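Search this board
Advanced search
Go

Wrist view and side view disagree on board pose, which one do I trust?

kelpline
Single arm, white shell, parallel gripper, three views: one on the wrist, one overhead, one from the side. The task is the toast one. Wooden slice, toaster, cutting board behind it. I'm running Rarnach for the planner and a segmentation plus pose node I wrote myself on top of Bako.

The overhead view gives me a board position I'm happy with. The wrist view gives me a different yaw once the gripper gets over the board, and it's the wrist estimate that feeds the last part of the approach. Out of 121 logged approaches, 92 had a yaw jump when the source switched from overhead to wrist. The planner sees the jump, replans, and the arm stalls for a moment before it carries on. I added a low-pass filter and now it drifts in slowly and arrives wrong.

Is this calibration or is it my fitting code?

torquewrench_9
Almost certainly hand-eye calibration. How old is it, and how many poses did you use? Also post some views, people are going to ask.

kelpline
Calibration is from July, 40 poses, the residual looked fine. Wrist first, then overhead, then two from the side.

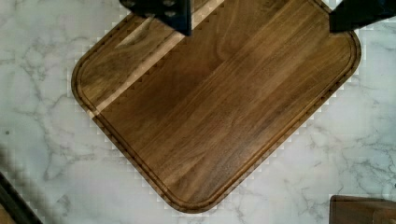
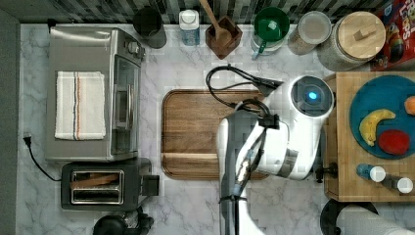
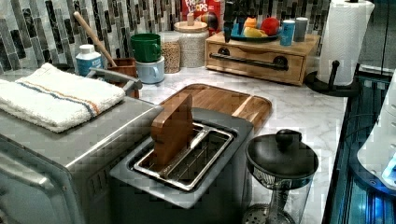
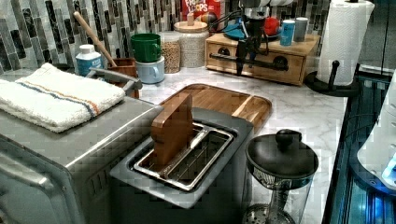 My fitter takes the mask of the board, pulls the outer contour and fits a rectangle with rounded corners. Length and width come from a config file, and yaw is whatever minimizes the contour error. If the contour touches the image border I drop those points and fit on what's left. In the wrist view that means I lose the part that runs out of the top, and the pale stripe in the wood has also been splitting my mask now and then, so I end up fitting on two lower edges and a couple of corners. The fit score still comes back high.

torquewrench_9
40 poses is enough if they were spread out. Were they? People tend to do all of them looking straight down and then the rotation about the camera axis is poor. A low residual won't tell you that.

mossy_gantry
I don't agree that it's calibration. A bad hand-eye gives you an offset that's consistent for a given arm pose. Kelpline, is the jump the same sign every time?

kelpline
No. It goes both ways. Mostly small, a few close to 90 degrees.

mossy_gantry
Then it's the fit. The 90 degree ones give it away. In the wrist view you have three corners and parts of two edges, and both edges are truncated as far as your fitter knows. It can put the long side along either one. Your config dimensions don't help because you threw away the points that would tell the two apart.

Use the juice groove. It's there in the wrist shot and in the overhead, and an inner contour plus an outer contour gives you twice the edge to work with. Better still, seed the wrist fit with the overhead yaw and only let it move a few degrees.

torquewrench_9
Seeding hides the problem. If the overhead is wrong you've now locked in the wrong answer and the wrist can't correct it. I'd want the two to be independent so they can disagree.

mossy_gantry
They can disagree inside the window. If the wrist fit pins itself to the edge of the window you flag it and stop. Independent estimates are nice, but one of them can't see the whole board.

dpad_lurker
Different point. Look at the edges in the wrist image. There are square blocks all along the outline of the board, and the underside of the pale stripe is stair-stepped. That's your encoder. If you're fitting to sub-pixel contours on that, you're fitting to block boundaries. I had the same thing on a Dovton capture box and my small jitter went away when I raised the bitrate for the wrist stream only.

kelpline
Hm. I compress all three streams the same way to keep them in sync. I can raise the wrist one.

torquewrench_9
Fine, that would explain the small ones. I'd still redo the calibration with tilted poses, it's half an hour.

sable_ohm
Why does the board yaw matter at all for this? If the goal is getting the slice from the toaster onto the board you only need a center and some margin.

kelpline
The slice has to end up aligned with the long side. That's in the task spec, not my choice. I did think about dropping it.

kelpline
Update. I did the seeding with a 6 degree window, raised the wrist bitrate, and left calibration alone so I'd only be changing perception. Over 631 replayed frames I get no 90 degree flips. The small jitter is down by more than half. There's still a constant bias of a degree or so, same sign, which does look like hand-eye, so torquewrench gets that one. Redoing it tonight with tilted poses. I haven't tried the groove yet.

mossy_gantry
Replay isn't the arm. Run it live before you close this, the stall came from the replan and replay won't show you that.

kelpline
Yes, after the calibration.

dpad_lurker
Check your stream timestamps too if the wrist encoder is on different settings now. Mine slipped by two frames.

Related threads
Druva driver drops joint states under load
Bako masks split on wood grain
Rarnach: how to stop replanning on small goal changes
Checkerboard or dot grid for wrist calibration
Dovton capture box, separate bitrate per stream
Low-pass or Kalman for a static object pose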